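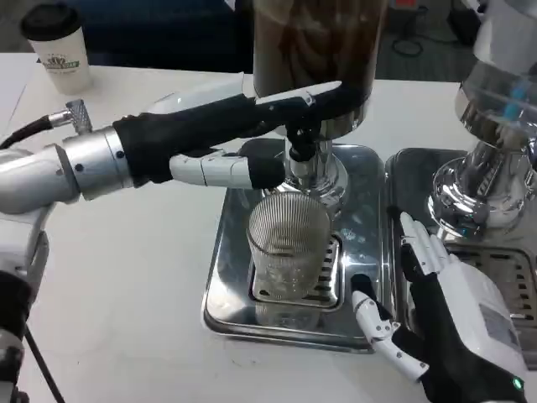 When I moved to Tomton, I believed my English was good. I had studied it for 13 years and I could read long novels. Then a woman at the bus stop said to me, "How's it going?" and I started to tell her how it was going. The bus came before I finished.

Small talk was never in my textbooks. We learned to write a letter of complaint to a hotel, and I have still not needed to write one. What I needed was something to say to my neighbor Shafiq when we both take out the trash at the same time.

For the first winter I prepared sentences at home. I had one for rain, one for snow and one for the weekend. The problem is that people answer, and then you must have a second sentence. In December I told a cashier that the snow was very beautiful, and she said she had been digging out her car since five in the morning. I had nothing ready for this.

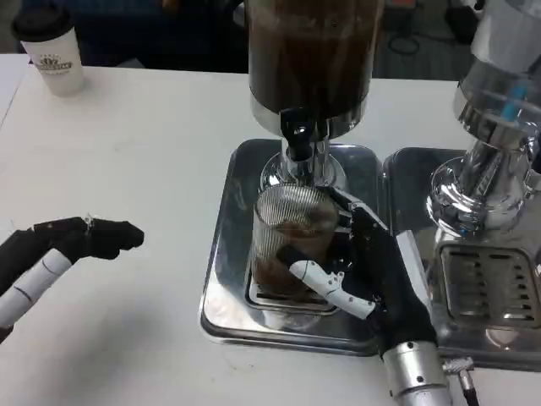 Wing-sze Lai

My friend Anoma came here 2 years before me, and she gave me advice that I still use. She said to ask about the thing the person is already holding or doing. If somebody carries a plant, ask about the plant. It sounded too simple, but most people are happy to explain their plant.

I also keep a notebook of phrases I hear. "I can't complain" is in it, and "same old, same old," and "hang in there," which I first understood as something dangerous. Some phrases I only write down and do not say, for they feel like a coat borrowed from a taller person.

Last week the woman from the bus stop was there again. She asked how it was going and I said, "Not bad, you?" She told me about her sister's wedding until we reached the library, and I missed my stop. I walked back in the rain, so on Monday I can use the sentence for rain.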